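My plates don't match and I have finally stopped pretending that one day they will. It's taken me most of my adult life to get here and I'm thrilled about it!

The change of heart came from washing up, of all things. We had people over in December, the house was full, and I ended up at the sink with Torunn Engström drying beside me. She picked up a plate, turned it over, and asked where it had come from. Then she did it with the next one. I realised I could answer every time. The blue one was from a garage sale two streets over. A heavy white one came with my first flat. I had a story for nearly all of them, and if I'd bought the boxed set I'd been eyeing off for years, I'd have had one story and it would have been about parking.

So the boxed set is off the list (it was Bodska, the 4 place setting one, and it is lovely, I'm not going to be rude about it). What I've been doing instead is learning how to make a mixed lot look as if it belongs together, and I've had so much fun that I want to get some of it down.

First up, rims. I used to sort by colour and it never worked, because two blues that are nearly the same look worse together than a blue and a brown. Rims are far more forgiving. A plate with a darker line around the edge will get along with almost any other plate that has one, even when the middles are completely different. Once I'd noticed that I couldn't stop seeing it - I was looking at rims in cafes.

Second, lay the whole lot out on something white before you decide anything. Not in a stack! A stack tells you nothing except whether the sizes are right. Spread them out with a good gap between, leave them for a bit, then come back and see which one your eye goes to. Sometimes that's the star and sometimes it's the one that has to go back in the cupboard.

Third, let one colour be the odd one out. Grey and cream are my workhorses now, and I'd happily eat off them forever, but a single pale blue-green plate in among them makes the others look chosen. Azucena Tlapale, who has much better taste than me and a much smaller kitchen, puts hers under the bread so it's always in the middle of the table.

I'll also put in a word for the wire dish rack. I was a tea-towel-on-the-bench person until this year and I'd like those years back. Plates stand up, air gets around them, and you can see the rims while they dry, which I now count as a feature.
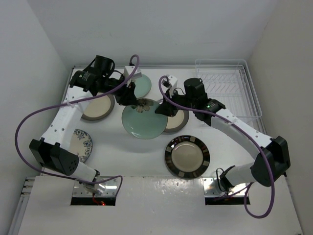

Pale blue with a thin brown rim, and grey and cream beside it.

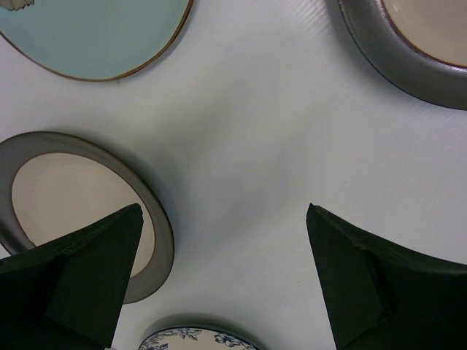

**Filed under:** Kitchen, Second-hand, Small joys

A few leftovers. I've set myself a limit of 300 dollars for the whole year, bowls included, and I've spent 80 of it, mostly on one serving dish that I will defend to anyone. The bowls are going to be harder. I've got a soft spot for the Calteo ones with the speckle but they don't nest with anything else I own, and my cupboard shelf is not generous.

If you've got a good way of storing different sized plates without chipping the edges, please leave it in the comments. I've been using squares of old flannelette between them, and I'm running out of pyjamas.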